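4.2 Comparing the two fingertips on the shape-sorter task

Low-cost grippers are usually reported with a single success rate, and we think that number hides most of what a buyer would want to know. A part that slips, gets caught again and lands where it should counts the same as a clean pick. We therefore ran two fingertips on the same arm, under the same controller, and logged every contact separately. The first is the Vurnier tip, a curved rigid finger. The second is the softer tip sold by Gesum for the same mount. Both were driven by the Lumeo controller at its default current limit. The task was to pick up a small block and bring it to a shape-sorter board.

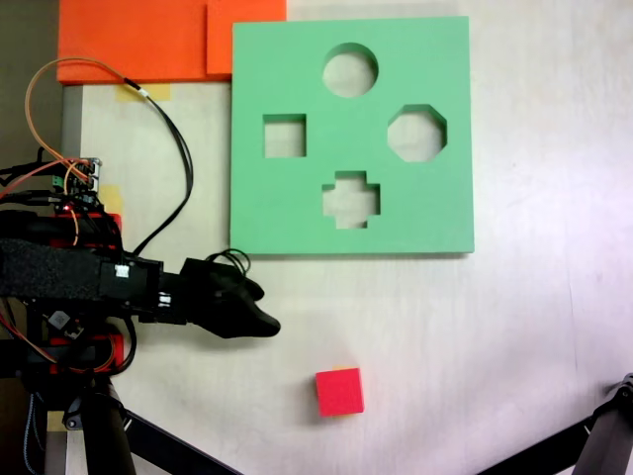
We ran 215 trials with the rigid tip and 261 with the soft one. The counts are unequal because the soft tip was swapped out when its surface began to tear, and we chose to repeat the runs on either side of each swap. Readers who distrust this choice can drop the repeated runs using the flags in our log; the ranking of the two tips stays the same, although the gap shrinks. We do not claim more than that. The seller's material for both tips speaks of "human-like dexterity," and we saw no behavior that would support such wording. What we saw was a finger that closes well on a cube when the cube is square to it and closes poorly when it is turned.

The turned cube is where most of the disagreement between earlier reports seems to come from. Tyagi, the benchmark we started from, lets the operator straighten the block by hand before each trial. That is convenient, but it removes the hardest part of the problem and then credits the gripper for it. We allowed no straightening. With that one change, the rigid tip lost up to 35 percentage points against the figure we had measured under the original Tyagi rules, and the soft tip lost less. It would be easy to read this as a win for soft material. We are not convinced. The soft tip is also wider, and we had no wide rigid tip to test against it.
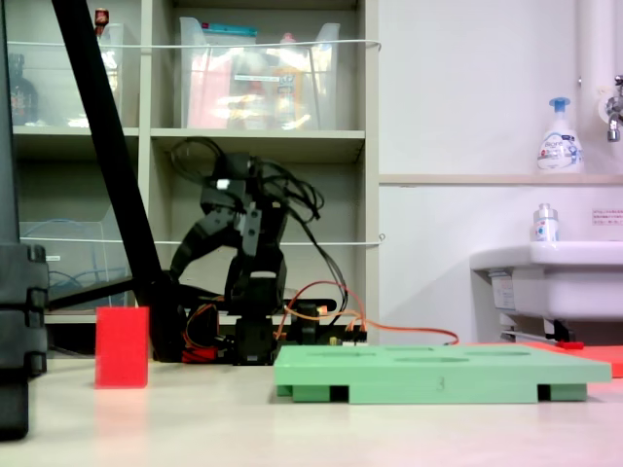
Camera placement deserves the same suspicion. Our first scoring pass relied on one fixed view, and the person scoring had to decide from it whether a block was over its hole. A low side view is good for judging height and whether a block is standing upright, as the red one is to the left of the green board, but it flattens the board so much that its recesses shrink to thin dark shapes. Kamlesh Kanaujia rescored the set with a steeper view added and changed the outcome of enough trials that we threw out the first pass altogether. Most of the changes went against the gripper. A scorer who can't see a gap tends to assume there isn't one - and we suspect this has happened in published work that used a single low camera.

We also separated placing a block on the board from inserting it. The two are often merged under the word "placement," which flatters every gripper we have tried. A block at rest on top of the board is scored here as a partial result and never as an insertion. 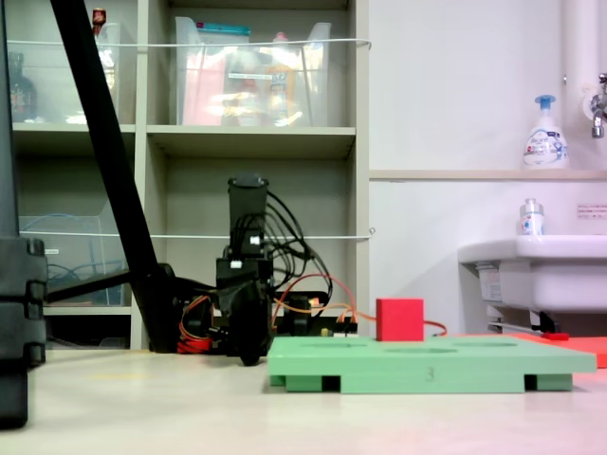
Figure 3. Red cube on top of the green board, with the arm upright behind it. Side view.

Under this stricter scoring, the difference between the tips in full insertions was small enough that we would not choose one over the other on that basis alone. Wear and price matter more, and the controller may matter more than both. We tested only one controller, so the last point remains a guess. Section 4.3 repeats the rigid-tip trials with the current limit lowered.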